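로봇 시연 데이터 게시판 > 질문/토론
젓가락 놓기 작업, 손에 드는 그리퍼로 모을까요 원격조종으로 모을까요

식기 정리 작업 데이터를 모으는 중입니다. 베이지색 쟁반, 흰 젓가락, 컵과 받침, 숟가락으로 구성한 세팅이고 최종 목표는 한 벌을 정해진 배치대로 놓는 정책입니다. 지금은 양손에 그리퍼를 하나씩 들고 사람이 직접 시연합니다. 젓가락 단계만 시연 300개를 모았는데, 학습시켜 보면 쟁반 옮기기는 잘 되고 젓가락 집기에서 자꾸 실패합니다. 손가락 끝이 젓가락 옆을 스치거나 한쪽만 물고 올라옵니다.

그리퍼 쪽 카메라 시점은 이렇습니다.
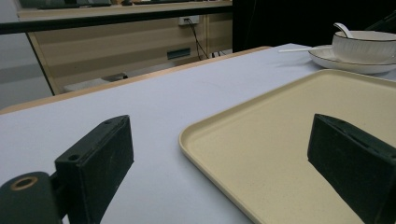
글쓴이 utska_lab | 9월 | 조회 175 | 댓글 9

질문은 두 가지입니다.
첫째, 이 정도로 얇은 물체는 원격조종으로 모으는 편이 나은지.
둘째, 손에 드는 방식을 유지한다면 시연하는 사람이 무엇을 바꿔야 하는지.

참고로 원격조종 장비는 Tallell 구형 한 세트가 있습니다. 지연이 좀 있어서 다들 쓰기 싫어합니다.

댓글

gruber팔
원격조종에 한 표입니다. 손으로 들고 하면 사람이 손목 감각으로 보정해 버립니다. 젓가락이 바닥에 닿는 느낌을 사람은 알지만 로봇은 모릅니다. 원격조종은 로봇이 할 수 있는 동작만 기록되니까 학습 때 차이가 작습니다.

밤샘캘리
저는 반대입니다. 지연 있는 장비로 젓가락 집기를 시키면 시연 하나에 시간이 몇 배로 들고, 중간에 멈칫거리는 구간이 전부 데이터에 들어갑니다. 정책이 그 멈칫거림까지 배웁니다. 저희는 같은 작업을 원격으로 54개 모으다가 접었습니다.

gruber팔
멈칫거리는 구간은 후처리로 잘라내면 됩니다. 54개면 조종자가 손에 익기도 전이고요.

밤샘캘리
자르면 속도가 튑니다. 잘라서 써 보셨는지 궁금하네요.

gruber팔
써 봤습니다. 정지 구간만 빼고 앞뒤를 다시 샘플링하면 괜찮았습니다. 물체가 컸다는 건 인정합니다. 젓가락은 아니었습니다.

utska_lab (글쓴이)
두 분 감사합니다. 머리 쪽에서 본 화면도 올립니다. 양손 그리퍼가 쟁반 좌우에 있고 젓가락 두 개는 쟁반 위에 비스듬히 놓인 상태입니다. 시연자한테는 "평소처럼 하라"고만 했고 접근 방향은 따로 정하지 않았습니다. 그래서 사람마다 다릅니다. 어떤 사람은 젓가락 가운데를 잡고 어떤 사람은 끝을 잡습니다.

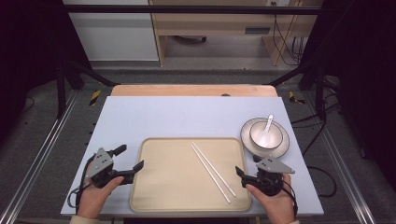

trotar2호
접근 방향을 안 정한 게 제일 큰 원인 같습니다. 원격이냐 손이냐는 그다음 문제고요. 얇은 물체는 잡는 위치가 조금만 흔들려도 결과가 갈리는데, 시연자마다 위치가 다르면 정책이 중간값을 냅니다. 가운데와 끝의 중간을 잡으러 가는 거죠. 글에 쓰신 "옆을 스친다"는 증상하고도 맞습니다.

저희가 쓰는 규칙 적어 둡니다.
- 젓가락은 무조건 가운데, 손가락은 젓가락 길이 방향과 직각
- 물기 직전에 한 박자 정지
- 한 번에 하나씩. 두 개를 같이 집는 시연은 버림
- 왼손은 쟁반 근처에 두되 오른손 카메라를 가리지 않기

밤샘캘리
마지막 항목 동의합니다. 양손 작업에서 한쪽이 다른 쪽 카메라를 가리는 경우가 생각보다 많습니다. 다만 "한 박자 정지"는 모르겠습니다. 위에서 제가 멈칫거림이 문제라고 한 것과 같은 얘기 아닌가요.

trotar2호
매번 같은 지점에서 같은 길이로 멈추면 괜찮았습니다. 아무 데서나 멈추는 게 문제입니다. 그래도 작업마다 다를 수 있으니 정지 있는 것과 없는 것을 따로 모아서 비교해 보세요.

utska_lab (글쓴이)
의견대로 규칙을 정해서 다시 모아 보겠습니다. 우선 시연자 한 명으로만 23개를 모으고, 접근 방향이 통일되는지 궤적부터 겹쳐 볼 생각입니다. 원격조종은 그 결과를 보고 결정하겠습니다. 같은 세팅이지만 젓가락 단계가 아닌 화면도 한 장 더 붙입니다. 컵과 받침은 쟁반 너머에 있고, 손가락 하나가 쟁반 바로 위에 있습니다. 쟁반처럼 넓은 물체는 지금 방식으로도 문제가 없어서 이 단계 시연은 그대로 씁니다.

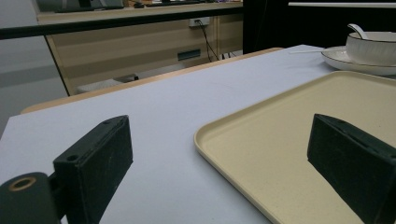

정리 (글쓴이 추가)

1. 방식: 당분간 손에 드는 그리퍼 유지. gruber팔 님 의견대로 원격조종도 후보로 남겨 둠.
2. 시연 규칙: 젓가락 가운데를 직각으로, 한 번에 하나씩. 규칙에서 벗어난 시연은 그 자리에서 버리고 다시 찍음.
3. 정지 구간: 있는 세트와 없는 세트를 나눠서 수집. 파일 이름에 표시.
4. 기존 300개: 접근 방향별로 분류. 가운데를 잡은 것만 골라 새 데이터와 섞어 보고, 나머지는 보관.
5. 시작 위치: 두 그리퍼 모두 쟁반 좌우에서 벌린 상태로 시작. 시연마다 시작 자세가 달랐던 것도 이번에 맞춤.

gruber팔
4번은 섞지 말고 새 데이터만으로 먼저 한 번 돌려 보세요. 섞어서 좋아지면 뭐 때문에 좋아졌는지 모릅니다.

utska_lab (글쓴이)
네, 새 데이터 단독으로 먼저 돌리겠습니다. 4번 순서를 그렇게 바꿉니다.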